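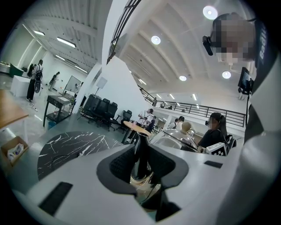

Praldale, December

Flotia Home Help > Plumbing > Water treatment

Softener regenerates at 732 gallons, calculated capacity is 1,200

Asked by Rhiannon Morgan

I have a single-tank metered softener with one cubic foot of standard resin in a Ferrand tank and a Drelora control valve. It was here when I bought the house. No manual, and the sticker inside the cover is mostly worn off. Raw water is 20 grains per gallon by drop test, repeated at the outside spigot with the same result. Salt dose is set to 8 pounds per regeneration.

By my reading, 8 pounds of salt recovers 24,000 grains from one cubic foot. 24,000 divided by 20 is 1,200 gallons. After each regeneration the display counts down from 732. Hardness in the menu is set to 20, and capacity is set to 24,000, so I don't see where the rest goes. We use 234 gallons on a normal day according to the town meter.

Soft side tests at zero to one grain until the last day before regeneration. There is no obvious fault, but I'm paying for salt and drain water I may not need. Two questions:

1. Is the valve miscounting, or is something being subtracted?
2. If it is being subtracted, can I safely turn it off?

Regeneration time is 2:00 a.m. Brine tank level looks normal. I have not opened the valve body.

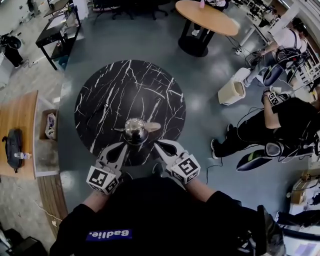

One more item: there is a bypass knob on the back of the valve that moves a few degrees before it stops. I don't know if it is fully closed in the service position. There is no leak at the body or at either union.

Answer 1 (accepted)
pipewright_dan

Something is being subtracted. 1,200 minus 732 is 468, and 468 is exactly two days at 234 gallons. Your valve is holding a two-day reserve.

Background: most metered valves are set up for delayed regeneration. When the counter reaches zero in the middle of the day, the valve waits until the programmed hour before it does anything. Water used between zero and 2:00 a.m. has to come out of the reserve. With no reserve you would be running on spent resin for part of that day, and hardness goes straight through to the house.

One day is normal. Two is excessive for a household with steady use. Some installers pick it when they expect guests or a large tub. Look in the installer menu (on mine it is the up and down keys held together for several seconds) for a line called reserve, safety factor or RC. It may be stored as days, gallons or a percentage. 39 percent is the same number in the third form.

Set to one day and you should see 966 on the display after the next regeneration. The new value usually isn't applied until then, so don't keep changing it because the countdown looks the same.

I would not set it to zero on a single tank. Twin-tank units can run without a reserve – the second tank takes over when the first is exhausted.

Before changing anything, write down every setting in order, including the cycle times. A master reset on these wipes the lot.

Answer 2
Okefield

Mine does this too. I just lowered the hardness number until it went longer between cycles. Saves a bag now and then. Water feels fine to me.

Comment from pipewright_dan: Lowering hardness below the tested value makes the valve overestimate what the resin can treat. It will pass hard water at the end of each run. Change the reserve and leave hardness alone.

Answer 3
t_lindqvist

Agree with the first answer on the arithmetic, but check the last-day reading. You say the soft side is zero to one until the last day. What is it on the last day? If there are 468 gallons in reserve and you are seeing three or four grains before the counter reaches zero, the resin isn't delivering 24,000 grains and the reserve is hiding it. Going to one day would make that worse.

Possible causes, in the order I would check them:

Bypass not seated. Test at the softener outlet with the knob pushed hard to the service stop, then test again with it at the other end of the play. A few degrees is often enough to blend raw water.

Low brine draw. Put in 80 pounds of salt, note the level, and count regenerations. At 8 pounds each it should last ten. If it lasts much longer the injector or screen is partly blocked.

Iron. Add four grains per ppm to the hardness setting if there is any. Your drop test doesn't measure it.

Old resin. Chlorinated town water breaks down the beads, and capacity goes with them.

Comment from Rhiannon Morgan: Found it, reserve was stored as days and set to 2. Last-day reading is one to two grains at the kitchen tap. With the bypass pushed over to the stop it is zero. Leaving the reserve at 2 until I have done the salt count.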